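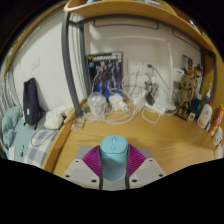

Light blue computer mouse, held upright.

Stundum Sculpture Group
Minutes of the meeting of 31/08/2020
Held by video call

1. Opening

The meeting was opened by the chair. The minutes of the June meeting were read and accepted with one correction: under the item about storage, "the cellar" should be "the garage". Two members sent their apologies. The studio in Omuvano joined the call late, after item 2, and missed the discussion of the rent.

2. Rent of the hall

The owner of the hall agrees to keep the rent as it is until the end of the exhibition. He asks that we pay it before the opening and not after, as we did the last time. The meeting agreed to this. The secretary will write to him and ask also about the second key, which we have requested already in spring and did not receive.

3. Exhibition of works from discarded materials

The selection is finished. We received 178 proposals, which is more than we expected with such a short call. The jury has written to all artists. A few of them have asked for the reasons of the refusal, and the jury would like to know if it must answer. After some discussion it was decided that the jury will give a short answer to those who ask, but will not enter into correspondence.

The large hanging piece made from umbrella ribs and fishing line was discussed for a long time. The artist wants it in the entrance, so that visitors must walk under it. The lowest points would be at the height of a tall person's face. The meeting likes the work very much but cannot accept this position. It was proposed to hang it over the stairs, where it can be seen from under and from the side. The artist will be asked. If the artist refuses, the piece goes in the back room on the original terms of the call.

The heads made from bicycle saddles will stand on plinths of different heights, as in the drawing which the artist sent. We have not enough plinths. Kulkarni has offered to lend us theirs again – we must collect them and bring them back painted white.

One member was of the opinion that there are too many animals in the selection. This was noted. Another member answered that people send animals when they work with scrap, and that the heron made from typewriter parts is the best work we have seen in this group in years. The selection was not changed.

4. Lighting

The first plan was to keep the hall almost dark and to light every work from below. The test in the hall was not satisfying. The shadows on the ceiling are beautiful, but the labels cannot be read and the step between the two rooms is dangerous. The new plan is low general light, with spots only for the five works on the long wall. Numico will send a price for the rental of the spots. The meeting gave the chair permission to accept the price if it is not over 200.

5. Catalog

The text is ready, except for the introduction. The author of the introduction asks for more time and received one more week. The meeting prefers a small printed booklet over the folded sheet of the last exhibition, which many visitors left behind on the chairs.

There was disagreement about the titles. Some artists gave titles in their own language and do not wish a translation. It was decided to print the titles exactly as the artists sent them, also where there are no capital letters. Materials will be listed in English for all works.

6. Opening evening

The number of guests inside the hall will be limited. Guests will come in two groups, with a pause between them to open the windows. There will be no food. The speech will be held outside in the yard, and in case of rain it will be canceled – the meeting found this acceptable, also the person who gives the speech.

7. Other matters

The broken window in the garage is still not repaired. The boxes with the old posters have become damp and should be looked through before anything is thrown away.

The studio in Omuvano invites members to send small works for its winter show. Conditions will be sent by e-mail.

8. Next meeting

The next meeting will be in the hall, if the rules permit it, after the plinths are collected. The secretary will send the date. The meeting was closed by the chair.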